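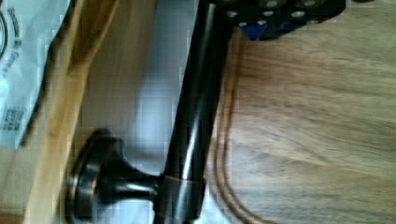

Streaming was supposed to be the cheap option, and now it costs more than the satellite package it replaced, Afroza Uddin wrote under Midness's announcement on its own site, where her comment had drawn 400 likes by lunchtime.

She was replying to the news that Midness, the film and drama streaming service, will start showing adverts to all of its customers on the basic plan from February. Anyone who wants to keep watching without breaks will have to move up to a dearer plan. The company calls this "a wider range of ways to watch". The range was the same width last week, only the part without adverts cost less.

Midness has not said how many of its subscribers are on the basic plan. It has not said how many it expects to leave either, though it must have a figure written down somewhere. What it does say is that the breaks will be "light" and that the money will go towards new programmes. Neither promise comes with a number attached. Light compared with what? A spokesman for the company said the load would be "kept under review", a form of words that leaves room for it to go up as well as down.

The timing is awkward. Midness bought the smaller service Brillport last year and told customers at the time that the deal would mean more to watch for the same money. About 1000 Brillport titles were due to move across. By the company's own account 150 have done so, and a good share of those are old quiz shows. The rest are held up in talks over rights. Midness says the talks are going well, as it did in the autumn.

Vincze, the studio behind several of the dramas that brought people to Brillport in the first place, has meanwhile kept its newest series back and is said to be thinking about selling direct to viewers. It would not comment. If it does go alone, the people who signed up to Midness for those dramas will be paying for a third subscription to see them.

None of this is new. Services set low prices while they were chasing customers, lost a great deal of money doing it, and are now trying to get some back. Adverts bring in a second income from the same viewer, and investors like them. Midness's shares rose on the announcement and had given up most of the gain by the close.

Whether viewers will put up with it is less clear. The industry's line is that people grumble and stay. That has held so far, but it was tested on price rises of a pound or so at services with plenty to watch. Midness is asking for more patience with less on the shelf. Its biggest autumn release, the shipyard thriller Fuscombe, was dropped after 2 series with the story unfinished, and the message boards have not forgiven it.

Customers can cancel at any time, the company points out. They can, although the button has moved again and now sits behind a page offering a month at half price. Those who take the offer will find the adverts waiting for them when it ends.

Uddin said in a later comment that she had taken the half-price month and would decide after that. Midness replied to thank her for her loyalty.

Filed under: Media & Telecoms > Streaming

37 comments | 112 shares

Related
Brillport app to close as Midness merges logins
Why your television wants to know your postcode
Fuscombe fans ask for one last episode
Cinema chains count on a busy half-term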